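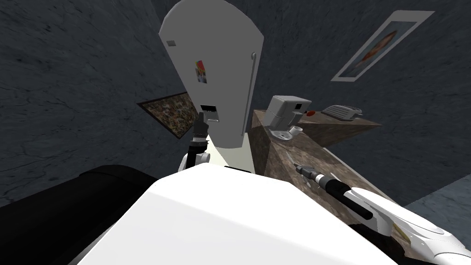

Fault 296 and false grasp reports: frequently asked questions

Updated 14 April 2025
Applies to: Tremmont two-arm model, Tostell controller, Varela kitchen simulation

What is fault 296?

Fault 296 is the code the Tostell controller writes when a gripper reports that it is holding something and the fingers are open. The controller should stop both arms as soon as the two signals disagree. In the March release it wrote the code to the log and let the task continue.

Was anyone hurt, or was any equipment damaged?

No. All the cases we know of happened in simulation. The March release was never loaded onto a physical Tremmont, and the download was withdrawn before the first hardware site was due to install it.

How was it found?

Angharad Skyrme was checking logs from an overnight batch in the Varela kitchen and saw tasks marked complete with a fault code a few lines above the completion message. She replayed the affected runs and compared the grasp signal with the finger positions. The batch had 2,000 runs. Of these, 1,791 finished cleanly and 13 showed fault 296. The others ended for reasons we already had on record, mostly planning timeouts.

What does the robot do when this happens?

It goes on to the next step as if it had picked the object up. If the next step is a lift, the arm lifts with nothing in the fingers. If the next step is a placement near a door or a counter, the arm can move closer to that surface than it should, because the planner has allowed for an object that is not there. The dispenser task is where this matters most. The gripper works directly under the opening in the refrigerator door and there is very little clearance.
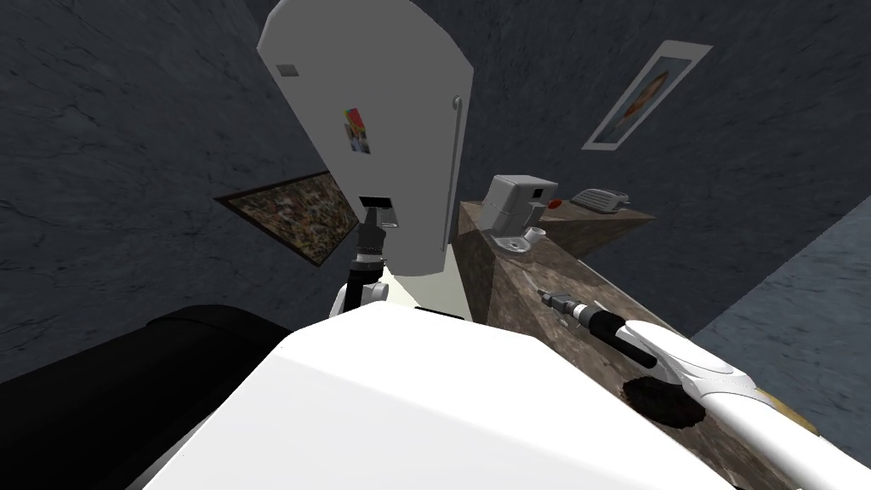

Varela kitchen: one gripper below the dispenser opening, the other arm at the counter.

Does it affect both arms?

Yes. The grasp check is the same code for left and right. We saw more cases on the left arm, but the batch was weighted toward left-arm tasks, so please don't read anything into that.

What is the cause?

The controller keeps the last grasp result in memory and clears it when the fingers open. In March we changed the order in which the two arms are updated. If one arm opened its fingers while the other was starting a new motion, the clear message could be dropped. The old result stayed in memory and the controller treated it as current.

The second problem was that fault 296 had been set to "warning" during earlier testing and was not set back to "stop" before release. Either mistake alone would have been caught sooner. With the stop in place, the first bad run would have halted.

How can I tell whether my runs are affected?

Search the controller log for 296. If the code appears anywhere in a run, treat that run as failed, whatever the final status says.

If your logs have been trimmed, use the wrist camera view. Go to the time of the grasp report and look at the fingers. Open fingers with only the surface behind them, together with a grasp value of 1, is the fault. It doesn't matter which part of the kitchen the gripper is over. We have checked views over the dark floor and views that take in the refrigerator door with the watermelon slice on it, and the method works the same way in both.
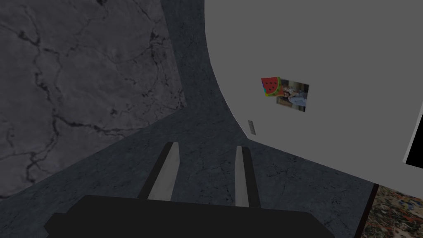 Can I go by the completion rate?

No. Affected runs were counted as successes, so the rate goes up slightly when the fault is present. Anyone who trained on March data should remove the affected runs and work out the rate again. Gavar customers can ask support for the filter script, which writes a list of run numbers and leaves the original files alone.

Is an open gripper always a sign of the fault?

No. The fingers are open for much of any normal task, including every approach. An open, empty gripper is only a fault when the controller says it is holding something at the same moment. Several people have sent us wrist views with no log attached, and we can't confirm anything from those.

What has been fixed?

The grasp result is now read fresh at the start of every motion and is no longer carried over from the step before. Fault 296 is set to stop and can't be changed to a warning from the settings file. Both arms hold position when it triggers, and an operator has to clear it.

We also added a finger gap check that runs separately from the grasp signal. It is slower by one control cycle. For kitchen tasks we think that is acceptable. If you are running something faster, contact us before turning it off.

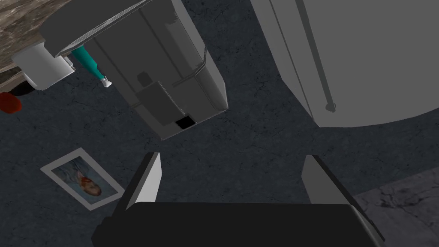
Do I need to rerun my tests?

If you used the March release, yes, for any task that includes a grasp. Navigation and camera tests don't need to be repeated. Use the same seeds so the results can be compared run for run.

Can I stay on the March release in simulation only?

We would prefer that you didn't. Support for it has ended and new reports against it will be closed with a link to this page.

How do I report a new case?

Send the full controller log, the run number, the seed and the wrist view from the time of the grasp report to Gavar support, with 296 in the subject line. If it happens on a physical robot, press the emergency stop first, leave the arms where they are, and call the support line before you restart the controller.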